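4.3 Changes to the work of the packing staff

The bottle handling cell at the Flurnusow site was installed between the receiving dock and the gift packing line. Before the change, two people on each shift took single bottles from mixed crates, turned them so the label faced up, and set them in a padded tray. After the change, the arm did the lifting and turning, and one person per shift watched the cell and dealt with stops. The second person moved to order checking.

We interviewed 37 employees and read the stop log for the first 7 weeks of operation. The log holds 1,408 entries. Most are short stops that the operator cleared from the panel without opening the guard. The rest required someone to go in and move a bottle by hand, and these were the ones people talked about in the interviews.

Packers reported less wrist and shoulder strain. They also reported that the work had become harder to pace. Under the old arrangement a packer could slow down for a few minutes and catch up later - the crates waited. Under the new one, the pauses came when the cell stopped, and several packers said they could not rest during a pause that might end at any moment. At the Arley site, where the same cell was run with a larger buffer of filled trays, this complaint was rare.

Training was the second subject that came up often. Operators at both sites practiced in Munshi, a simulator that shows the work from the wrist of the arm (Figure 6). Each operator completed a set of pick attempts before working with the real cell.
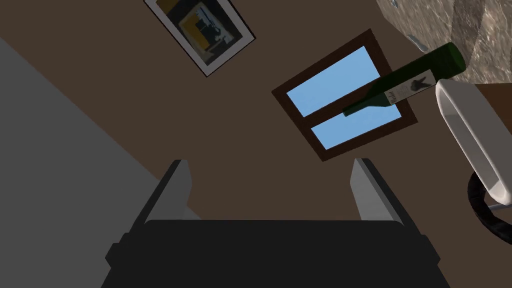 Figure 6. Wrist view in the Munshi simulator, with the gripper open.

Operators described the wrist view as the hardest part of the training. The room tilts with the arm, so a person used to standing at a bench has to work out which way is down before judging a grasp. In Figure 6 the window and the framed picture both lean, and the green bottle, neck down and to the left, is off to the right of the open fingers. Older packers, who knew the bottles best, asked for a fixed side view next to the wrist view. The supplier, Wivus, added one in June, and operators trained after that month asked fewer questions about direction.

Pay grades did not change at either site during the study. Cell operators at Flurnusow considered this unfair, as they now answered for stops as well as for breakage. Managers there described the new role as equal in skill to packing. We return to this disagreement in Section 5.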